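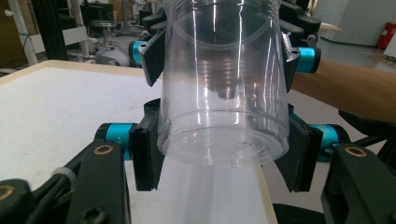 I finally finished the Dorance prayer journal, the one half my small group has been carrying around since March, and I have thoughts!

First off, it's a big book. 962 pages, undated, with a verse at the top of each page and a lot of white space below it. I was worried I'd feel guilty about skipping days (I always do with these things), but with no dates printed there's nothing to fall behind on. I'd miss a week, open it back up, and just keep going. The paper is thick enough that my gel pens didn't bleed through — the Deromard journal I used before this one was terrible for that.

The prompts are a mixed bag. Some of them stopped me cold, like the one in the section on Ruth that asks who you'd follow home and why. I wrote four pages on that one and cried a little in the school pickup line. Others felt like filler. "How can you be joyful today?" shows up 2 times in the Psalms section alone, and I ran out of answers.

My friend Chunhua Long uses hers with her teenagers at breakfast, 15 minutes and then everybody runs for the bus. She skips the longer readings and says it still works fine.

My one real complaint is the ribbon marker. It frayed within a month, and for 19 dollars I'd like a ribbon that stays a ribbon. I've been using an old church bulletin to hold my place.

Would I buy it again? Yes, and I already got one for my sister, who is starting the Gospel of Mark with her group at Campbell next week.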